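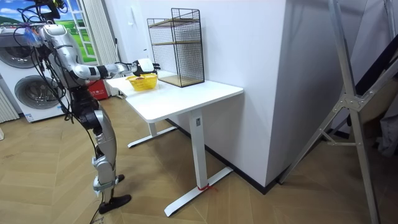
The humanoid at the sorting desk, one hand out over the yellow basket. Latdale, back room.

Who Moved the Small Stuff?
A laundry firm puts a humanoid on the dullest job in the building

By Riku Aoki

LATDALE. Small items are the job at Hekgate everyone ducks. Whatever falls out of a guest's pocket, plus the odd sock, goes in a basket, gets sorted, gets shelved, gets logged. Boring and slow. 3,691 items last year, according to the log, and Elvira Alvarado handled most of them.

Now she shares it with a machine. Two arms, two legs, a lot of cable. It came from Pleneo on January 15, 2025, and the deal is simple: robot does the basket, Elvira does the people. Mostly.

"I thought I'd be out by February," she says. "Instead I got a new title and the same shoes."

The title is line lead. The raise is 80 cents an hour. She now trains the robot, which means guiding it through the same reach until it gets the idea. Basket, item, shelf. Again. Some mornings it's 30 tries before coffee.

Her back is better, she says. Her patience, not so much. Folding you can do while talking. Training you cant. Her old desk partner, Judite Cunha, went to the front counter and the two of them miss the gossip.

Jaime Tavares, the floor manager, is careful about promises. No layoffs, he says, and that's in writing for 3 years. After that? He shrugs. Hours are the real argument. Two part-timers lost their evening shift when sorting moved to mornings, and one of them, Afonso Figueiredo, is still sore about it.

"They asked us what we thought after it was plugged in," he says. "Ask before. It's free."

Tavares concedes the point. Staff meet with him monthly now, and the first thing they won was a say in when the robot runs. Not during lunch. It's loud.

Next up is the Teixeira site, which is bigger and has a night crew. Elvira is going over for a week to help them set up thier desk. She asked for travel pay and got it.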